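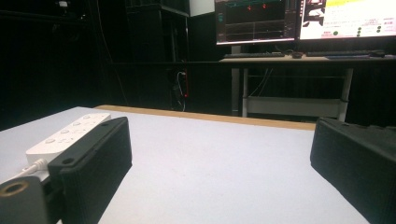 Ylva Kvam signed up for the student robotics club in September because a friend needed a ride there. By spring she was leading its biggest project, a set of recorded hand movements that the club wants to use to train a two-armed robot named Prelletti.

"I thought we'd be building the arms," she said. "Most of what I do is pick things up and put them down again."

The students wear a gripper on each hand and work through short tasks at a table. The club has 104 usable recordings so far. Kvam and her teammate, Halvard Engström, went through all of them before the club's open night on 9th May and threw out the ones where the fingers slipped.

"Halvard is stricter than I am," Kvam said. "If he can't tell when the grip starts, it goes."

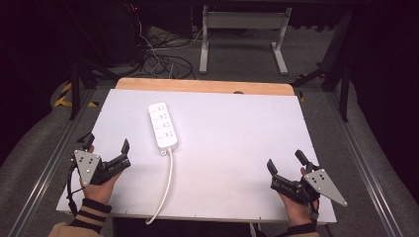

Engström said the hardest part for new members is slowing down. People reach for an object the way they would at home, and the motion is over before there is much to learn from.

"You have to leave the fingers open a little longer than feels normal," he said. "Then you close them and wait. I still forget."

He also keeps the task list. Anything with a cord goes near the bottom, he said, after members have practiced on simpler shapes. A cord pulls on whatever it is attached to, and the object can turn when it is lifted.

"We lost two whole afternoons to cords," Engström said. "We didn't have a rule for where the cord should start. Now we do."

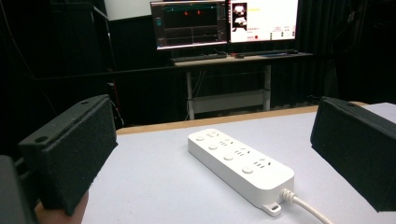
The rule came from Sabina Ranasinghe, the club's adviser, who asked them to write down every starting position before recording. Kvam said she complained at first. The list is now 3 pages long and she uses it more than anyone.

Asked what she would change, Kvam said she would have the second pair of grippers fixed sooner. Only one pair works, so members take turns, and turns run short when a lot of people come.

She plans to stay with the project next year. Engström is moving over to the software side, and Tuva Nygård will take over the task list.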